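Progress report to Thygesen: Tellis project, second reporting period

Prepared by the manipulation group, Ivley

Summary

The work in this period was on the first two tasks in the plan: getting reliable camera tracks from hand-held demonstrations, and testing whether a policy trained on those demonstrations carries over to an arm. The first is finished. The second has an early result, which is given below with its limits. The third task, two-handed work, has started ahead of plan on the collection side only.

Data collection

We recorded 2,826 demonstrations between the last report and the end of April. After filtering, 1,386 were kept for training. The loss is larger than we expected when we wrote the proposal, and most of it comes from one source. When the hand-held gripper moves quickly past a plain white wall, the tracker has too little to hold on to, and the camera path drifts or breaks. A recording with a broken path is dropped whole. We tried saving the good parts of such recordings and gave it up, as the cuts often fell in the middle of a grasp.

The remaining losses were operator errors (recording stopped too early, object dropped and picked up again) and a batch from the first week in which the two devices were out of step in time. That batch has been set aside and may be recoverable.

Calibration

The change that helped most was moving calibration to the start of every session. In the first period we mapped each room once and used the map until somebody noticed a problem. Now each session opens with a slow pass around the room and a printed marker held in view of the fisheye lens. The marker gives the map its scale and gives us a fixed reference to compare against the earlier sessions in the same room.
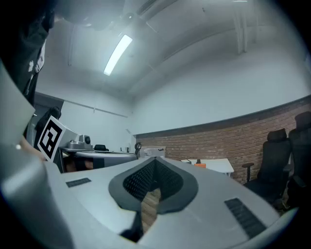
The extra step takes a few minutes and the operators do it without help. Since it came in, we have had no session where the scale of the map was wrong. It does not fix the drift near plain walls. For that we now ask operators to slow down when turning, and we plan to test a tracker setting suggested by our partners at Prirnov, who see the same problem in their own rooms.

Marker size is worth a note for anyone repeating this. Our first set of cards was printed on an office machine that scaled the page to fit, and the printed squares came out slightly small. Every map made with those cards had to be corrected. The cards are now measured with a ruler before they go into use, and the measured size is entered in the session log.

Policy result

We trained the same policy twice, once on the kept recordings with per-session calibration and once on an equal number made under the old procedure. Each was run for 100 trials on the fixed arm at Ivley, on a single task: pick up a cup and set it down on a saucer. The policy trained on the newer recordings did better, mostly in the last part of the motion, where the older one tended to stop short or set the cup down off center. Both had trouble with cups that started near the edge of the table.

We would ask that this be read with care. It is one task on one arm, and the two sets of recordings were made weeks apart, by operators who had more practice the second time. We can't yet say how much of the gain is calibration and how much is practice. A repeat with both procedures mixed within the same sessions is planned for the next period.

Two-handed work

Collection with paired devices has begun, with folding and lid-opening tasks. Nothing has been trained on it. The open problem is agreement between the two camera paths when one device blocks the other's view.

Spending and schedule

Spending is within the approved budget. The line for printed parts will run over slightly, as finger panels wear faster than we allowed for, and we propose to cover this from the travel line. We don't ask for new money.

Next period

The mixed repeat of the calibration test comes first, then the tracker setting from Prirnov. If both go as planned, we will send Thygesen a draft data release note for comment before the next report. Licensing terms for that release are still open, and we would like to settle them by phone.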